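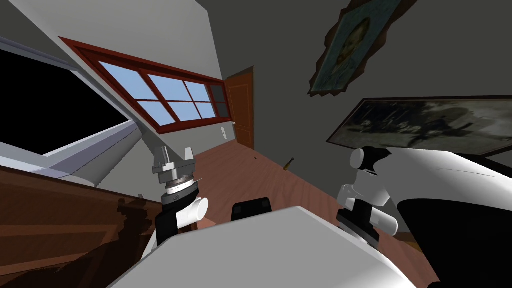

Makers & Workshops > News releases

Search this site Enter keyword Go

Bristell Workshop releases plans and practice room for home-built two-armed robot

HINDTON, 4/19/21 - Members of the Bristell shared workshop in Hindton have released the first full set of plans for Quiroga, a two-armed robot meant to be built at home or in a small workshop. The release includes cutting and printing files, a parts list, wiring sheets and Piltelness, a simulated room in which builders can try out the arms on a computer before they put any of the real parts together.

The files can be downloaded free of charge from the Bristell website. A printed copy of the build book costs £35 and can be ordered at the workshop desk or by post.

Quiroga has a rounded body shell, two jointed arms and two-finger grippers. It is designed to work on the floor and at desk height in an ordinary room. The first job the members have set for it is picking up a dropped screwdriver from a wooden floor, and most of the testing in Piltelness has been spent on that one task.

"We picked the screwdriver because everyone in the workshop drops them," said Elsa Aasen, who leads the build. "It is thin, it rolls a bit and it lies flat, so the fingers have to come down at a good angle. If the angle is wrong they hit the boards. I would much prefer to find that out on a screen than with a motor I have paid for."

Piltelness is laid out like a room in a house. It has a wooden floor, a desk, a window with a red-brown wooden frame, a panelled door and framed paintings on a grey wall. The builder can move the arms, open and close the grippers and look at the result from views on the robot itself. The views can be turned to steep angles, and new users are advised to spend some time with them before trying to pick anything up.

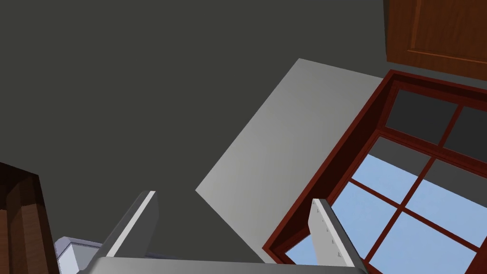

A Quiroga gripper in the Piltelness practice room, with both fingers raised and the window behind.

Work on the simulated room began after an early gripper was damaged on the bench. The fingers had been driven into the tabletop and one of the finger mounts cracked. Maj-Britt Haugland, who wrote most of the room software, said the members wanted somewhere to make the same mistake without having to print the part again.

"The room was very bare to start with. It was a floor and a box," Haugland said. "Then we added a desk, as people wanted to know if the arm would clear the edge of it. The window went in so that there was something bright to point a view at. The paintings were my idea. When the whole view is tilted it helps to have something on the wall that you know should be level."

The members made two changes to the design as a result of work in the simulated room. The upper part of each arm was shortened slightly to keep it clear of the body shell, and the wrist was given a wider range of turn. Both changes are included in the released files. Anyone who took the test files in February should delete them and download the new set, as the old wrist parts do not fit the new collar.

The real robot is still being built. The body shell and one arm have been fitted together at Bristell, and the second arm is waiting for its wrist joints. The members have not set a date for the first run with both arms. Results from Piltelness will be checked against the finished machine, and any differences will be listed on the project page. Friction between the fingers and the screwdriver handle is the part of the simulation the members trust least.

Builders will need access to a 3D printer, a soldering iron and basic hand tools. The arms can be built one at a time. Piltelness runs on an ordinary home computer, although older laptops may need the shadows switched off. It can be used without building the robot at all.

Bristell will hold an introductory course on the build over three evenings. The cost is £70, which includes a printed build book and the parts for one practice gripper. Those coming to the course should bring a laptop with Piltelness already installed. There is step-free access from the yard. Places can be booked through the website or at the desk.

About Bristell

Bristell is a shared workshop in Hindton with wood, metal and electronics benches. It is open to members and, by arrangement, to visitors. The Quiroga project is run by members in their own time and is paid for from course fees and sales of the build book.

Press contact: Elsa Aasen, Quiroga project, Bristell Workshop, Hindton. Pictures of the simulated room are available on request.

Comments

benchdog: Downloaded it last night. The desk edge caught me out straight away. Is there a way to slow the arms down? I keep overshooting.

M Haugland: Yes, under Arm Settings, the bottom slider. Start it near the left-hand end.

benchdog: Found it, thanks. Much easier now.

Carol in the shed: Can the course be done if you only want to build one arm? I haven't got space for the whole thing.

tw_printing: The parts list has the collar screws down twice with different lengths. Which is right?

Elsa A: The shorter ones are right. We will correct the list. Carol, one arm is fine, it bolts to a board.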